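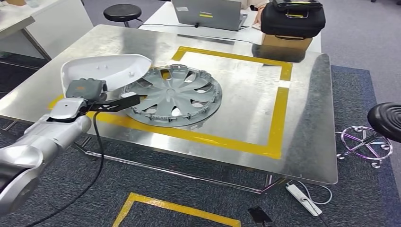

Do plastic wheel covers really save gas?

Asked by Iason Dimitriou, 2023-02-14

My brother-in-law swears his mileage went up when he put full plastic hubcaps on his old Sidov. I drive 15 miles each way from Totmont to Herkdale, mostly at 45 mph. A set costs more than I want to spend on a rumor. Has anyone measured this, or is it just something people repeat?

3 answers

Answer by tirekicker_dale
Smooth covers can cut drag a little, mainly on the highway. At 45 I doubt you'd ever see it at the pump. Wind, temperature and how full you fill the tank will swing your numbers more than the covers do. Ask him how many tanks he tracked. I'm guessing 2. Check your tire pressure first, it's free.

Answer by morrow_p
Mine went up for sure!! Had them since May and love them. Also they look nice.

Answer by Lindy R
I kept a log on my Honkanen for 1,236 miles with covers and about the same without. The difference was smaller than the difference between one week and the next, so I can't say it was anything. And I lost one on a pothole — the cheap clip-on kind let go easily. If you buy them anyway, run a zip tie through a spoke.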